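The Blanket With The Paws On

I came home with 13 bin bags and no plan, which my sister could have told you would happen because she was on the phone at the time telling me so.

The flat in Skilari Street was mine as of lunchtime. One bedroom, a kitchen you could cook in if you breathed in first, and a view of the back of the Arsenault carpet warehouse. I loved it! I'd paid the deposit, I'd paid a man called Plunatard (first name or last, I never found out) 349 pounds to drive my whole life across town in a van that smelled of oranges, and now all of it was in a heap and I had to be at work at seven the next morning.

So I did what Gran always did. Gran was Naomi Makokha, and if you grew up anywhere near the Felline estate you'll have heard her before you saw her. When things got too much she made the bed and worked outwards. "Get one flat thing in your life," she'd say, "then put the rest on it."

I made the bed. Blue sheet, the periwinkle one, pulled tight at the corners the way she taught me, though it still had faint lines across it from being folded since June. Then I tipped the first bag out on top and ruined it.

Half of what came out wasn't even mine. I'd packed Gran's airing cupboard in a hurry, on the last afternoon before the keys went back, and I'd just shoved things in with my eyes half shut. Towels, pillowcases, a nightie, a tea towel with a map of Wales on it. She had never been to Wales. And right at the bottom, squashed flat, the navy fleece with the stars and the paw prints, which was Biscuit's.

Biscuit was a terrible dog. He ate a whole birthday cake once, mine, and was sick in my school shoes. I hadn't seen that blanket since I was fifteen and I'd have sworn it went in the bin the week he died. But no, she'd washed it and put it away, under a thousand pillowcases, and never said a word to any of us.

I sat on the floor for a bit after that. Then I got up and rolled it, because Gran rolled blankets and folded everything else, and I put it up at the top of the bed where I could keep an eye on it. My clothes went in a stack next to it, the grey on top of the flowery. After that I started on the pinks.
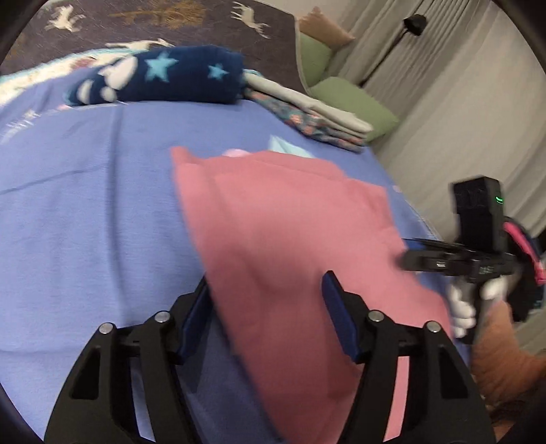 What The Neighbour Wanted

The knock came when I was halfway through the towels. I nearly didn't answer it, I had a pillowcase over one shoulder and hair like a hedge, but it might have been Plunatard with the box of saucepans he swore blind he'd never been given.

It was a boy. Eight, maybe nine, in football socks and no shoes.

"Mum says have you got a dog," he said.

"No," I said. "Why?"

"She says if you have, it's not allowed, but she won't tell." He looked past me down the hall, very hopeful. "Have you really not?"

I told him I really hadn't. His whole face dropped. I felt so bad about it that I said I used to know one, a long time ago, and that he'd been a thief. Well, that did it. He wanted to know what he stole. So I told him about the cake, and the shoes, and the Sunday Biscuit got hold of a string of sausages like something out of a comic and dragged them past the vicar.

"What colour was he?"

"Brown, mostly. Do you want to see his blanket?"

I brought it out to the doorstep and unrolled it. He put his palm flat over one of the paw prints, to compare, and then over the other one.

"Was he this big?"

"Bigger," I said. "Much."

His mum shouted up the stairs then and off he went, socks sliding. I rolled the blanket up again and went back to the bedroom, where there were twelve more bags waiting, and I rang my sister to ask if she remembered the vicar's name.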